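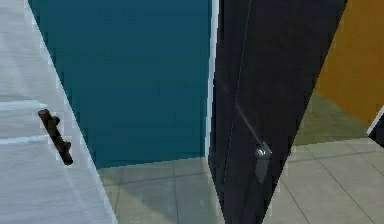

White door, dark handle, blue-green behind.

Home Blog Archive Contact

4 min read

I have been reading about paint colours again, and I'm in a bad mood about it.

It started in May, when my friend Bezawit Lencho paid a colour adviser from a firm called Plultach to come to her flat. The visit took 2 hours and cost £200. At the end she had a folder saying that her hallway was "holding tension" and that a soft clay would let it go. She painted the hallway soft clay. She says she feels calmer in there. I asked how long she spends in her hallway and she changed the subject.

I don't mind people liking colours. I like colours. What I object to is the claim that they do things to you, as though a tin of emulsion were a course of tablets. Blue brings your blood pressure down. Yellow makes babies cry. Red makes you eat more, unless you're in a restaurant that wants you to leave, in which case red makes you hurry.

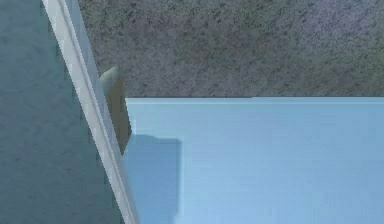 I tried to find out where the yellow one comes from. Three evenings went on this. Every article pointed to another article, and the oldest one I could get at said "studies show" and left it there. Roya Bakhtiari, who used to work in a library and is better at this than me, had a go as well and came back with a magazine quiz.

The blue one is slightly better off. Somebody seems to have sat people in coloured rooms and asked how they felt. But if you put me in a bright blue room and ask whether I feel different, I'll say yes, to be polite if nothing else. And how long does it last? I have stopped seeing my own kitchen walls. I had to go and look just now to tell you they are green.
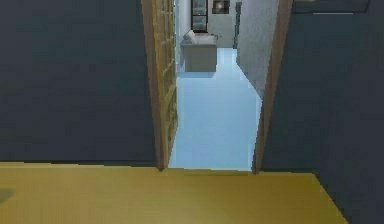
Then there is the selling. Flasow do a range of 368 shades, and I'd bet most of us couldn't tell a good half of them apart on a cloudy afternoon. Kidus Workneh tested me with 8 of their whites on bits of card, and I put the same card in two different piles. He enjoyed that far too much.

What does change a room, as far as I can tell, is light, and how much stuff is in it. My old bedroom faced north and was gloomy in cream, gloomy in pale pink and gloomy in whatever the landlord had put on before that. A better lamp did more for it than all the painting, and I was cross about the money.

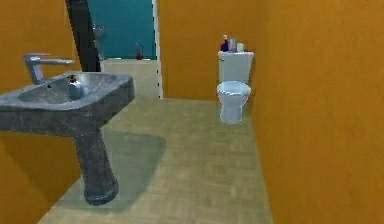
Hường Phùng says I'm missing the point, and that choosing is the nice part. She may be right. She spent around a month deciding on her front room and was cheerful the whole time, then went off the colour once it was up. So perhaps that's what Bezawit bought, a couple of hours of somebody taking her hallway seriously. I still think it was a lot of money. If anyone has the original study on yellow and babies, with a date on it, please send it to me.

Contact | Copyright Subira Mbwambo | Back to top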